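Week 5 – What the Quote Leaves Out
Planning for Automation Equipment, Section B
Notes by Sarita Awasthi

Bring your copy of the Kushwaha quote to class. We will be marking it up, so paper please.

Last week ended with an argument about whether a small shop should buy an arm at all. I said I wasn't going to settle it and I'm still not. This week assumes somebody above you has already said yes, and your job is to work out what the yes will cost.

1. Reading the quote

A vendor's quote is a sales document. That doesn't make it false. It means somebody chose what to put on page one, and you should read the other pages first.

The Kushwaha quote has 14 line items. Mark each with one of these letters:

H – hardware you will own
S – software, and whether you own it or rent it
L – labor, theirs
Y – labor, yours, even if it isn't priced

You will find very few Ys. Santosh Mishra, who did purchasing at Gamow before he taught the other section of this course, used to send quotes back with one question written across the top: "Who does this part?" Borrow it. If the answer is "your team," put hours next to it and price them at your own shop's rate.

Watch for "typical installation." Typical of what? Ask for the floor plan of the last site they installed. If they won't send one, write down that they wouldn't.

2. The room

Students always budget for the machine and forget the place it goes. The gripper has to move through a real room with furniture and people in it. Before you price guarding, floor marking or extra sensors, go and look at the work at hand, from as near the tool as you can get.

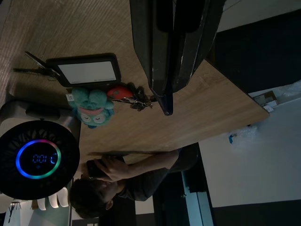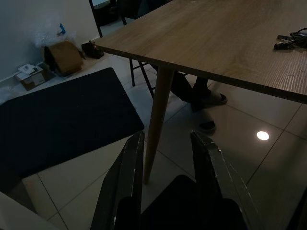

Work area from the gripper: tabletop with a person beyond it (first), floor and table leg between the fingers (second).

Things to take from these two for your own worksheet:

Cables. There are loose black ones on the tabletop in both. On a quote, cable management is either missing or a single cheap line. Ask what it covers, where the cable runs will go, and who fixes them when a chair leg rolls over one.

People. Someone is near the table in each picture. If your layout puts a worker within reach of the arm, the risk assessment is a cost and so is whatever the assessment tells you to buy. I have yet to see a first-draft student budget with both.

Small stuff. Keys are lying on the table under the gripper's tip in the first picture. A demo bench at a trade show is bare except for the parts the arm is going to pick up. Your bench won't be. Either you pay for a system that copes with odd objects, or you pay people to keep the bench clear. Price both before you pick.

Floor. The second picture has a dark mat on glossy tile. Ask your vendor what surface they expect under the base or cart, and whether fixing it is their job or yours. Reflections are worth a question too if there is a vision system in the quote.

3. The payback claim

Stumia's brochure (handed out in week 3, ask me if you lost it) promises payback in 18 months. Try to rebuild that number. You will need to know:

– how many hours a day they think the arm is running
– what wage they think it replaces
– whether anyone is still standing there watching it
– what happened to the first few months, when it mostly doesn't work

Sarla Solanki tried this for her project last term and could only reach 18 by assuming two full shifts and no supervision. Her shop ran one shift. I'm not saying Stumia is dishonest. I'm saying their customer isn't you, and a number with no workings behind it shouldn't go into your budget at all.

Gayan Gazi asked whether you can use a vendor's figure if you cite it. You can cite it. You still have to show your own next to it.

4. Things that come back every year

The Jerkerix support plan is $900 a month. Over 5 years that is $54,000, and in the sample budget it was left out completely because it came from a different department's money. It is still money. Read what it buys: phone support in business hours, software updates, no site visits. Spare fingers and pads are extra.

Put in a line for retraining as well. The person who learned the system in January may have another job by June.

For next time

Finish marking up the quote. Then write one page on a work area you can visit in person – your job, a lab, a garage if you must. List what is on the surface, what is on the floor and where people stand. Put a price against anything that would have to change, and say where the price came from. "The vendor said so" counts as a source but loses you half the points.

Savita Agarwal is collecting the pages and has the spare copies of the worksheet. Office hours are at 4:30 as usual, in the small room, and please knock.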